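Ticket 277: Spielfeld Tic-Tac-Toe, Papierfelder verrutschen, Beschriftung unklar
Status: gelöst
Gemeldet von: Vojtěch Murín
Bearbeitet von: Ľubomír Kubíček
Spielset: Derkby, Felder aus Papier, Steine X grün / Scheiben orange
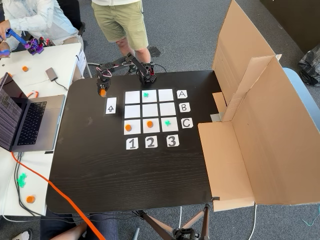
Spielfeld auf dem schwarzen Tisch, A bis C rechts, 1 bis 3 unten, Pfeilkarte links.

Meldung (Murín)
Die neun Papierfelder liegen nur lose auf der Tischplatte. Sobald jemand eine Scheibe etwas flacher absetzt, schiebt sie das Feld mit. Am Ende einer Partie ist die untere Reihe schief und man streitet, ob ein Stein auf C2 oder C3 liegt. Außerdem wurde zweimal falsch notiert, weil die Buchstaben einmal als Spalten gelesen wurden.

Rückfrage (Kubíček)
Welches Papier wurde verwendet? Und von welcher Seite wird notiert?

Antwort (Murín)
Normales Druckerpapier, 160 g haben wir nicht mehr. Notiert wird mal von der einen, mal von der anderen Tischseite.

Versuch 1
Felder mit Klebestift fixiert. Hielt auf der Platte schlecht, nach kurzer Zeit standen die Ecken hoch. Reste mit feuchtem Tuch entfernt.

Versuch 2
Doppelseitiges Klebeband, je ein Streifen quer unter jedem Feld. Die Felder bleiben liegen, aber die Ecken heben sich immer noch leicht. Die Scheiben bleiben daran hängen, die X-Steine seltener.

Versuch 3
Ablösbare Klebepunkte in alle vier Ecken, dazu einer in die Mitte. Mehrere Partien gespielt, nichts verrutscht -- auch nicht beim Abräumen. Die Buchstaben- und Zahlenkarten ebenso befestigt.

Notation
Festgelegt: zuerst der Buchstabe (Reihe), dann die Zahl (Spalte). A ist die obere Reihe, 1 die linke Spalte. Oben ist dort, wohin der Pfeil zeigt. Beispiel nach der Aufnahme: X auf A2 und C3, Scheiben auf C1 und C2. Wer auf der anderen Seite sitzt, richtet sich trotzdem nach dem Pfeil.

Offen
Ersatzfelder auf dickerem Papier nachdrucken, Vorlage liegt im Ordner Vekeline. Schriftgröße der Karten so lassen.

9. August 2022: Murín bestätigt, Felder sitzen fest. Ticket geschlossen, Nachdruck läuft als eigenes Ticket weiter.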